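June 10, 2022

**Cirero opens tea subscription to homes in Bulstead**

Cirero, the snack and tea company, will start delivering its monthly tasting box to homes in Bulstead in July. Until now the box has only been sold to offices.

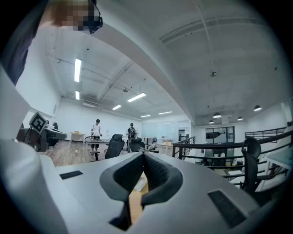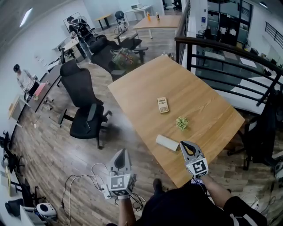 *A light wooden table, seen in both pictures.*

Each box holds 11 items: loose teas, biscuits and roasted nuts from small producers. Two of them change every month on the basis of customer votes. The first home box will include Khaemba black tea and Zoven ginger biscuits, both of which scored well with office customers this spring.

"People kept asking if they could have the box sent to their house," said Upendo Nyamweya, founder of Cirero. "We needed a smaller carton that fits through a letterbox, and we now have one."

The company has 2186 office subscribers. It will take 40 households in the first month and add more once delivery times are settled.

Customers can skip a month or cancel at any point before the box is packed. A nut-free version is available on request.

Orders open on the Cirero website on the first day of July.

**Press contact:** Awuor Barasa, Cirero press office, Bulstead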